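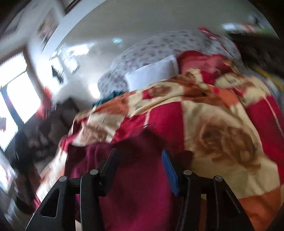

The blanket, heaped on the bed

How do I wash a big plush blanket without wrecking it?

Asked in Laundry & Linens, 18 views this month

Hi all! I have one of those heavy plush throws with the giant roses on it (red, cream and orange, very much my grandmother's taste, and I love it). It came to me when we cleared out her apartment in Clunis and it smells like a closet. Not mildew exactly, more like old perfume and cardboard.

The care tag is long gone. My washer is a fairly small top loader with the post in the middle, and when I push the blanket in dry it already comes up to the rim. I've read cold water only, I've read warm is fine, and my neighbor swears by the bathtub. I really don't want the pile to go all crunchy like what happened to my bathrobe. Also, does the red run on these? There's a lot of red next to a lot of cream.

Posted from Clondulano, if the water matters. Ours is pretty hard.

Answer 1 (marked as helpful, 202 votes)

Don't put it in that washer! I did this with a two-layer one and the thing wrapped itself around the post, soaked up all the water and walked the machine halfway across my laundry room. Take it to a laundromat and use the biggest front loader they've got.

Mine are polyester, and I'd guess yours is too, but test the red first. Wet a corner, press a white washcloth on it for a minute and look at the cloth. If it comes away pink, stop there and ask a cleaner. If it's clean, go with cold water, gentle cycle and half the detergent you think you need – less if you can stand it. Extra rinse at the end. No fabric softener, it coats the fibers and that's where the sticky, matted feeling comes from. A cup of white vinegar in the rinse took the closet smell out of mine, though it needed two washes.

Drying is where your bathrobe went wrong, I bet. High heat melts the tips of the pile and there's no fixing it afterward. Air only or the lowest setting, and take it out every so often to shake it and turn it around, or you get a hot dry outside and a soggy ball in the middle. I finish mine over two chairs overnight. When it's dry, go over it with a soft brush in one direction and it'll look a lot better.

Answer 2 (18 votes)

Bathtub works fine, I've done it for years, but wow is it heavy when it's wet. Squeeze, don't wring. Get someone to help you lift it and have the drying rack set up BEFORE you start. I hung mine on the shower rod once and now I own a new shower rod.

Answer 3

just air it outside for a weekend, the smell might go by itself. worked on my quilt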